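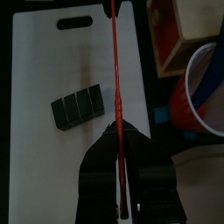
Two arms on one table: grippers meet in the middle, how do you keep them apart?

Gisden Workshop Forum > Builds in progress

wekau_bench
Posted Monday, 9:14 pm
Hello all. My build is now at the stage where both arms stand on the table, one on the left side and one on the right side, and they face each other. The tabletop is matte black in a dark metal frame, with black fabric on the walls against reflections. I work with small things on a white board between the arms.

My problem is the middle. The bases are 97 cm apart and both grippers want to be over the board at the same time. I wrote a simple rule: if one gripper is inside the center zone, the other one waits. It is safe but very slow. Out of 102 runs last week, 80 finished before my time limit.

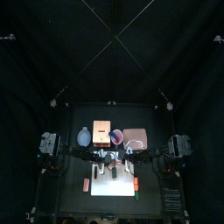 Kovalchuk
The waiting rule is your problem, I would remove it. Check the distance between the two wrists on every cycle and slow both arms when it becomes small. Zolar controller can do this if you have the newer firmware.

wekau_bench
I have the Zolar, but I am afraid of the delay. When I logged it, one arm reported its position later than the other.

tinplate
Disagree with Kovalchuk. Distance between wrists says nothing about the fingers, and fingers are what I broke. Keep the zone but make it smaller, and let each arm reserve only its own half of the board.

Kovalchuk
You can add the finger length as a margin. I did so and had no contact in March.

tinplate
With a fixed margin it still stops too early when the fingers point down.

wekau_bench
Thank you both. I will try the smaller zone first, it is only one file to change. Also I must fix the wrist cables, they are too near to each other when both arms come in. Does somebody use spiral wrap there, or only ties?

tinplate
Ties, but leave some slack at the last joint.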